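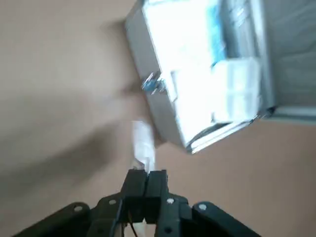
Bench tips, software side. Wrist camera, small gripper, small light-colored parts. Added to as things go wrong. Newest stuff mostly at the top but not always.

**Blurry frames**

- Drop them before the detector sees them. Sharpness score on a gray copy, threshold per station, log how many got tossed.
- Don't copy the threshold from another bench. Plain tabletop scores low even when it's perfectly sharp — took us a whole afternoon to work that out.
- Score a patch around the fingers AND a patch of the table. Fingers ride along with the camera so they stay crisp while everything else streaks. Whole-image score gets fooled.
- Shorter exposure first, more light second, slower arm last.
- Need a frame mid-move? Ask the planner for a pause point. 20 ms was too short for our arm to stop ringing. Try yours, write it down.

**White stuff**

Pale housings blow out and the edges go with them. Lock exposure on the part you care about, not the table. Auto exposure hunts every time the arm swings over something bright and then the next three frames are junk.

Clear and milky parts: forget depth. Use the color image, look for the rim, and get the height from the table plane plus the part drawing. Rocha has a "transparent" checkbox in the depth filter, leave it off, it fills holes with made up numbers.

**Shadows**

The arm makes its own. If the segmenter keeps finding a big dark blob that follows the wrist around, that's your blob. Train with shadows in the set or mask by where the arm is (you already know the joint angles, use them).

**Markers**

Fidus reads tags fine down to a steep tilt, then the pose flips. Cheap fix: keep last good pose, reject any jump over 27 degrees between two reads. Print matte. Glossy tags are a waste of a printer.

**Hand-eye calibration**

- Redo after any screw on the mount gets touched. Any screw.
- Tilt a lot between poses. Straight-down-only sets give a nice looking error and a bad answer.
- Save the raw images along with the result. Disk is cheap.
- Name files by date, so calib from 1 Apr 2022 is easy to find when everyone swears nothing changed

**Planning**

- Held part goes in the collision model. As a fat cylinder is fine. Pliven doesn't attach it for you on grasp, you have to call attach yourself, and detach after.
- Add the camera cable too, as a keepout around the wrist. Planner thinks cables are air.
- Approach and retreat in straight lines, joint moves for everything between.
- Cap tries at 2, then back off and look again. A third go at the same pose never helped anybody here.
- Latches, clips, anything sticking out the side of a box: pad them. The mesh usualy leaves them off.

**Did it grab?**

Finger width plus motor current. Either one alone lies with thin parts. Set the "empty" width by closing on nothing first thing every morning, it drifts.

**Logs**

Ring buffer, last 1,000 frames, joint states stamped on the same clock. Dump on fault. If the camera clock and arm clock don't agree fix THAT before you tune anything else. The Vernport bench ran till June with the two clocks apart and every "vision bug" on the list was that.

To add: gripper force table, the script for replaying dumps, and whoever has the good lens cloth put it back in teh drawer.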